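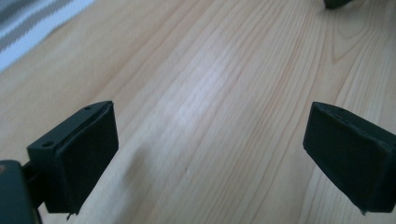 Lena Adamczyk thinks the turnout column should use ballots issued, and that the ballots counted figure belongs in a separate column with its own note. Her message came in at 10.40 and I've copied the main point into the top of the sheet. She says that if we divide ballots counted by the register we lose the spoiled ones twice in the Clotlow wards, where the returning officer had already taken them off before the totals went up.

She's right about Clotlow. I checked the two ward declarations again and both give "votes cast" net of rejected papers. Skestside gives it gross. Chege doesn't say, and I've written to ask.

January, notebook for the local results project, continued from the previous entry.

Where things stand this morning

Skestside: all wards entered and checked by a second person (Reet). No open queries.

Clotlow: all wards entered, second check half done. Turnout to be redone as above.

Chege: entered from the typed declaration. One ward doesn't add up, see below.

Clandusetti: still waiting on the by-election paperwork. Everything else in.

The Chege ward

Candidates' votes as typed come to 743. The declared total at the foot of the page is 700. Rejected papers are given as 2, so they don't close the gap. Difference is 43.

First idea was a digit swap in one of the candidates' lines. Tried it by hand on each. Swapping the digits in the third candidate's figure brings the sum down by 36, which leaves 7 over. Swapping the others makes it worse or does nothing useful. So probably not a plain swap, or not only that.

Second idea, from Edgars, is that the 700 was never a total. He has seen older Chege sheets where the clerk pencilled in the number of papers expected from the polling station account, and a later typist took it for the count. I asked if he could find one of those sheets. He has a photocopy somewhere and will look.

Third idea is mine and I don't much like it. The ward had two seats up, and voters could use one or both votes. If the foot of the page is ballot papers and the lines above are votes, then 743 votes on 700 papers is possible on paper but would mean nearly everyone used only one vote. In the neighbouring ward, same day, same rules, most people used both. I wouldn't publish on that basis.

For now: the ward goes in with candidate votes as typed, total left blank, flag set to Q. Do not fill the blank with the sum. Magdy did this for another ward last month with good intentions and it took me most of an afternoon to find out why the total agreed so nicely.

Margins

The 39 vote margin in Clotlow East has been queried by a reader, who says the local paper printed a different one. I went back to the declaration. The winner and runner-up figures on it give 39. The paper's figure seems to have been from election night, before the late postal bundle was added. I've kept 39 and put the paper's version in the notes field with the source. I should write back to the reader. Draft is in the shared folder, please read it before it goes, I was a bit short in the second paragraph.

Multi-seat wards again. We still haven't agreed what "margin" means when more than one seat is up. At present:

- Skestside uses last elected minus first not elected
- Clotlow was entered as first place minus second place, even where both were elected
- Chege is a mixture depending on who typed it

I propose last elected minus first not elected everywhere. Elīna Butkienė agrees. Reet agrees but wants the old column kept under another name until the spring update, as the map page reads from it. Fine by me. Old column to be called margin_old and nobody to edit it.

Party names

Merged "Ind", "Indep." and "Independent". Did not merge "Independent Residents" with "Residents", as they stood against each other in one Clotlow ward and are plainly different groups. There is also one candidate in Clandusetti with no description at all. Left blank. Blank is a legal choice on the nomination form and shouldn't be turned into Independent. I have changed the import script so it stops doing that. It had been doing it for every district, so earlier rows need going over. I've made a list of the ones touched and put it next to the script.

Afternoon

Reran turnout for Clotlow on ballots issued. Most wards move up very slightly. One moves down, which shouldn't happen. Looked at it: the register figure had been updated by hand between the two runs and the new one is larger. The change log has no name against it. Register figure should be the one in force on polling day, so I've put the old one back, and the ward now moves up with the rest.

2.15, Edgars Lūse rang. He's found the photocopy. It is a Chege sheet, but for a different year, and it does have a pencilled figure at the foot with "a/c" beside it. Our typed page has no "a/c". So it supports his idea without settling it. Status of the ward stays Q.

Magdy El Khatib has started on the second check for the rest of Clotlow. He is reading aloud from the declarations while Elīna follows on the sheet, and this is a lot quicker than one person doing both. Two typing errors found so far, both in losing candidates, neither changes a result.

To do

Write to Chege again if no answer on gross or net
Redo margins for Clotlow once Reet has copied the old column
Go over blank descriptions in the earlier rows
Reply to reader about Clotlow East
Ask Lena whether the rejected papers should be split by reason. Skestside gives reasons, the others only sometimes
Clandusetti by-election, chase the paperwork

Backup taken at 4.50 before the margin change.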